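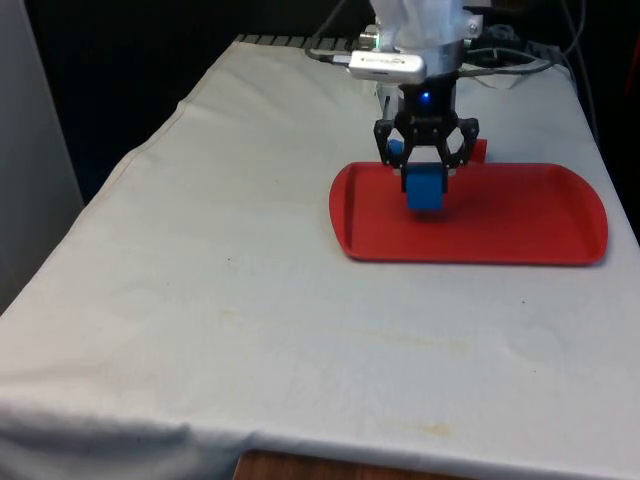
# Borrowing Tablecloths from Me: Your Questions

Hi, I'm Iida Honkanen, and I lend out table linens from my house in Drombridge. It started with my aunt's cloths, then a friend's, then a box from an estate sale (okay, four boxes), and now the linen closet has its own closet. The same questions keep landing in my inbox, so I wrote the answers down.

## What do you have?

Some 40 tablecloths and 188 napkins. I know the napkin number exactly on account of ironing every last one of them in March. Most of the cloths are white, off-white or cream. I also have a handful of checks, two florals I love more than anyone else seems to, and one very loud orange cloth that goes out every fall and comes home smelling like cider.

The napkins don't all match. If you need 24 that look the same, ask early. If you're happy with a mix, I can pull a nice one together for you the same day.

## What does it cost?

It's three dollars a cloth, and napkins ride along free. That covers soap and the occasional replacement. I don't take a deposit, but I do write your name in the book, and I have an excellent memory for who has my orange one!

## How do I figure out what size I need?

Measure the top of your table, length and width, and decide how much cloth you'd like hanging down. Eight inches on each side is comfortable for a sit-down meal. Twelve looks dressier but starts landing in people's laps. Double the drop and add it to both measurements.

So say your table is 84 inches long and you want an eight-inch drop: that's 84 plus 16, and you'd ask me for a 100-inch cloth. If your table has leaves, measure with the leaves in. I've had more than one panicked phone call about leaves.

For a round table it's the same idea, just with the diameter.

## Can I put a square cloth on a round table?

Sure, it looks lovely. You get four points hanging down and shorter bits in between. Check that the points don't reach the floor or somebody will step on one and take the gravy with them.

## White or off-white?

People agonize over this one! My answer is to look at your plates. Bright white plates on an off-white cloth can make the cloth look a little tired, while cream plates on it look wonderful. If your dishes have a lot of color in them, either works fine.

Color shows up beautifully on a plain pale cloth, too. One bright red tray will do as much for a table as a big flower arrangement, and a bit of blue next to it makes the whole thing feel like a party.
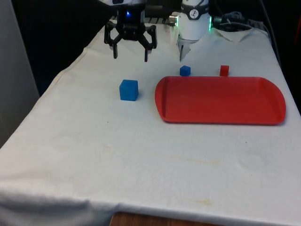

I'd go easy on candles in strong colors, though. Red wax is the hardest thing I deal with all year, and I would much rather you burned the plain ivory ones. Unscented, if you're serving food. I once ate a whole roast chicken dinner that tasted of vanilla cupcake.

## Do I need something under the cloth?

If your table scratches or you're putting out hot dishes, yes. An old flannel sheet folded double is great. It keeps the cloth from sliding around, it quiets down the plates, and it makes a thin cloth look like a thicker one. I have two proper felt pads if you'd like to try one, but they're heavy and a pain to carry, so bring a tote.

Under a pad or not, please use trivets.

## How do I get the fold lines out?

My cloths come to you folded in a bag, so there will be creases. You've got a few choices:

- Iron it on the table, over a towel, on the setting for the fabric. This is my favorite way, and you only have to do the top.
- Spritz it with water the night before, smooth it with your hands, and let it dry in place.
- Toss it in the dryer with a damp washcloth for ten minutes and put it straight on the table.
- Leave them! A long crease down a cloth has never ruined a dinner.

Linen wants to be a bit damp when you iron it. Polyester blends want a cool iron, and they mean it.

## Something spilled. What do I do?

Blot it, don't rub it, and get cold water on it as soon as you decently can. After that it depends:

- **Red wine:** cold water, then a little dish soap. Skip the salt.
- **Coffee or tea:** cold water, then white vinegar and water in equal parts.
- **Gravy, butter, salad dressing:** dish soap worked in with your fingertips.
- **Wax:** let it go hard, crack off what you can, and leave the rest for me.

Please, no bleach. It turns old cotton yellow and weakens the threads, and I lost a beautiful damask that way. And don't put a stained cloth in the dryer, the heat sets everything.

Mostly, just tell me what it was. Pin a note to the spot if you like. A few of my cloths have old marks that were there long before you and will be there long after, and I've got those written in the book so you won't get blamed.

## Should I wash things before I bring them back?

No! Shake out the crumbs and bring it back as it is. I know what each one can take.

## Can you ship, or deliver?

I don't ship. I drive over to Prunau every couple of weeks to see my sister, and I'm glad to drop a bag off along the way if the timing works out. Otherwise it's pickup from my porch, any time after four in the afternoon. Ring the bell twice, the first one only wakes up the dog.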